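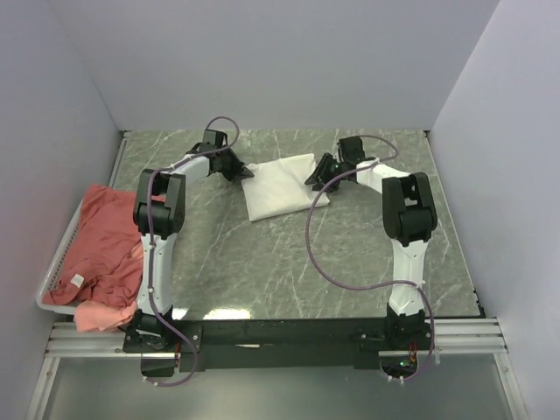 Folding cell, Drolletti demonstration, both grippers at the white cloth

Visitor Safety Checklist, Automation Open Day
Host: Clorkance, Bratanport site
Date of visit: May 11, 2025
Checked by: Nyokabi Temba
Ratings used: OK, Fix, Open (no answer given on the day)

1. Visitor route marked from the front door to the demonstration room
OK. Tape on the floor, arrows at both corners. The map handed out at reception still shows the April layout and sends people to the loading dock. Throw out the rest of the stack.

2. Visitor line set back from the cell
Fix. The plan says 2 meters. I measured it before the doors opened and it was right. By the second group the posts had crept forward, and the host was the one moving them so people in the back could see. Fasten them down.

3. Side and back panels in place
OK. Panels on the left, right and back. The sheet from Clorkance calls this "fully enclosed." I would like to see that wording taken out, as three panels do not make an enclosure.

4. Cables secured and clear of moving parts
Open. Each arm has a purple cable that arches up over the gripper and trails away below the bar. I asked how often the loops are looked at for wear. The answer was "regularly." There was no log.

5. Wiring and boards covered
Fix. Orange wires and a board with small green lights can be seen near the base of the right arm. I was told the voltage is low. It may well be. Put a cover on it before the next public day, or show me the paper that says one isn't needed.

6. Emergency stop within reach of the host
OK. Tested twice before opening. Both arms stopped each time. The button is on a loose lead and should be mounted somewhere a new host can find it without asking.

7. Host trained, and training record on hand
Fix. Host was friendly and knew the folding routine by heart. Record was "in the other building." It was still there when I left.

8. Claims made to visitors match what was shown
Open. I know some people feel this doesn't belong on a safety list. I put it there because visitors who believe a machine is smarter than it is will stand closer to it. The welcome talk said the arms "can handle any laundry." What I watched was two arms and clothes from one basket. The talk also said 1,400 folds without a fault. I asked to see the list and was given a printout that ended at 587. The remainder is said to be on a computer at Suominen, the firm that set up the cell. Nothing from them so far.

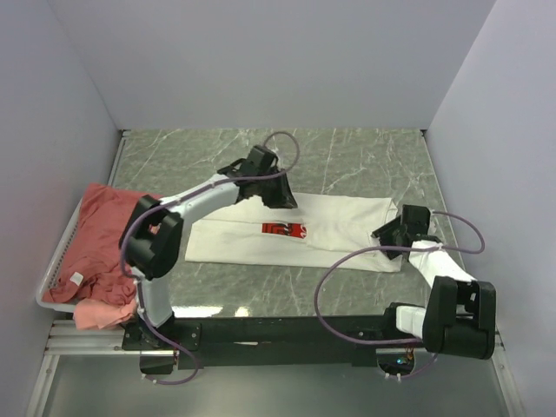
Can a visitor hand a shirt of their own to the host and have it folded?
Visitors' own clothes are not accepted at the cell. Garments are loaded by the host with the arms stopped, and only from the stock supplied for the demonstration.

9. Restart procedure followed after a stop
Fix. The written steps are fine. On one restart the host skipped the call-out and went straight to the button. I raised it at once and it was done properly after that, while I was in the room anyway.

10. Room capacity and exits
OK. Fire exit clear, door opens outward. Sign-in sheets show about 200 visitors over the day, in groups. Nobody was counting at the room door, so I can't confirm the group limit was kept.

11. Noise
OK. Fans in the ceiling were louder than the cell.

12. First aid kit
OK. In date. Move it off the top shelf.

Result: may be shown again once items 2, 5, 7 and 9 are closed. Items 4 and 8 need a written reply from Clorkance, with the full fold list attached. A phone call will not close either one.

Signed: N. Temba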